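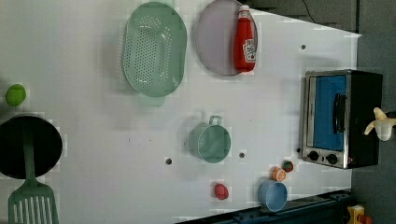

Is an open day a fair way to judge a household robot?
Only if you stay past the scheduled demo and watch what happens when the schedule runs out.

I went to the one at Promevia on Tuesday. Long drive, bad parking, good coffee. Around 400 people through the doors, they told me, and I'd guess most of them saw the same four minutes I saw first. Arm comes in, arm goes to a pot, everyone holds up a phone. Applause. Next group please.

Fine. But four minutes is a trailer. I've written before about trailers.

So I hung back. The 2:00 slot ended, the crowd drifted off to the Gokov stand where there were free tote bags, and the people running the table just kept working. No microphone. That hour was worth the gas money. Toy kitchen stuff on a white table, a colander, a spatula, play food, a ketchup bottle lying on a plate. Kid's things, mostly. A man next to me was offended by this. He'd come to see the future and got a tea party.

I think he's wrong. My own kitchen is a harder problem than a car plant and I say that as someone who spent 204 shifts in one, years ago. In the plant every part shows up in the same place facing the same way. At home? A handle points wherever the last person left it. A strawberry is not a bolt. If the thing can't cope with a toy strawberry I don't want it near a real one, let alone near a real knife.

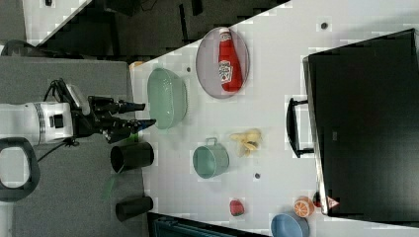
At the table between scheduled demos, gripper beside the green bowl. Promevia open day.

What bugs me is how the whole thing gets sold. The handout talked about "freeing up your evenings." The staff didn't talk like that at all. I asked one of them when it would do my dishes and she laughed, kindly, and went back to her screen. Put her on the handout! I'd trust the company more. You could see teh gap between the two all over the building, marketing upstairs, work downstairs.

Compare Wikström, whose open day I did in January. Gruvarach project, the mine sorting rig. 700 seats, lights, a countdown on the wall, and then a film. A film! We never got within shouting distance of the machine. I left knowing less than when I came in and with a nicer pen.

Promevia at least let us stand there. No rope after the slots ended, no one shooing us along. I could see the gripper and the cables and the clutter it has to deal with. Clutter's the part I care about. Anyone can clear a table and pick up one pot.

Here's my ask, for whoever plans these days. Cut the slots. Leave the table running all afternoon and let people wander up. Put the misses on a whiteboard next to the hits and leave it up where the visitors can read it. Some will get bored and go get a tote bag, let them. The ones who stay are the ones who'll be deciding wether to have this in the house.

And more chairs. My knees gave out before my patience did. I'll be at the next one anyway, back row, after the demo.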